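Porstead packaging supplies open day: visit notes
April 2018

Nel runs its open day out of the Porstead building, with the converting hall on the ground floor and the sample rooms upstairs. I went for the small dispenser section. Stretch film and carton sealing took most of the floor, and I gave them 20 minutes.

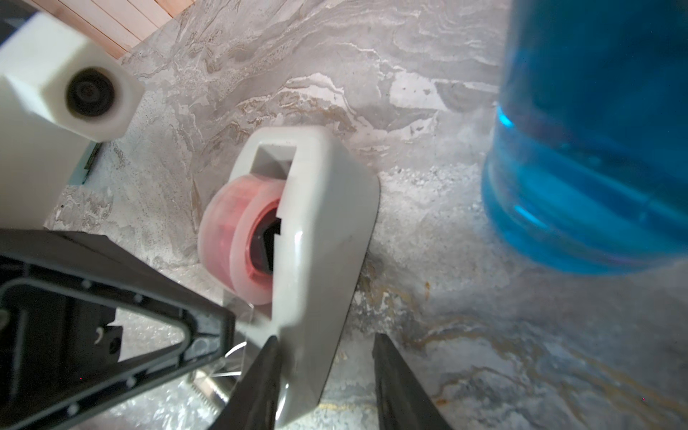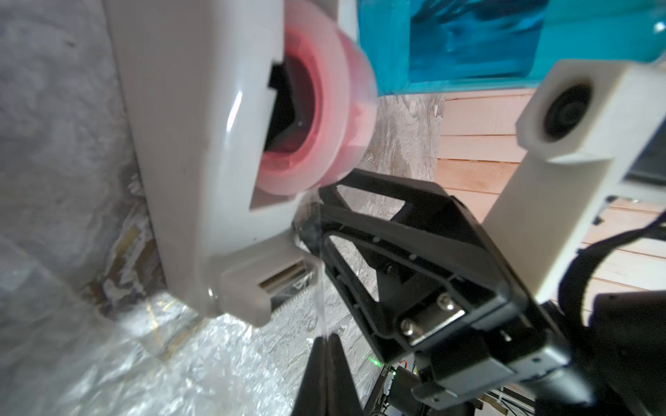
Hand tape dispenser with pink-tinted roll, countertop station, upstairs.

The housing is glossy plastic with a notch in the side for the roll. The core sits inside the shell, so only part of the roll is exposed. The cutter is a thin serrated strip under the lower block. The tape reads pink on the roll and close to clear in a single layer, and the free end is easy to lose against a pale surface.

Nnamdi Akpan took the technical session. His subject was unwind force, which rises on cheap rolls as the diameter drops. Nel tests at full, half and near-empty. He passed out two grades, Nimis and Brendari. Nimis tore straighter on the unit I tried. Brendari left a curled corner on 3 pulls in a row, and he put that down to film thickness.

Downstairs, the slitting line was set up for narrow rolls under order 3636. Log changeover was slower than I expected. Guards stayed closed throughout, so blade spacing could not be checked.

Catalog item 837 is the refill pack. Minimum quantity is one carton. The price list handed out was the December issue, and a revised one is to be mailed to attendees.

Parking is behind the loading dock. Sign in at the side door.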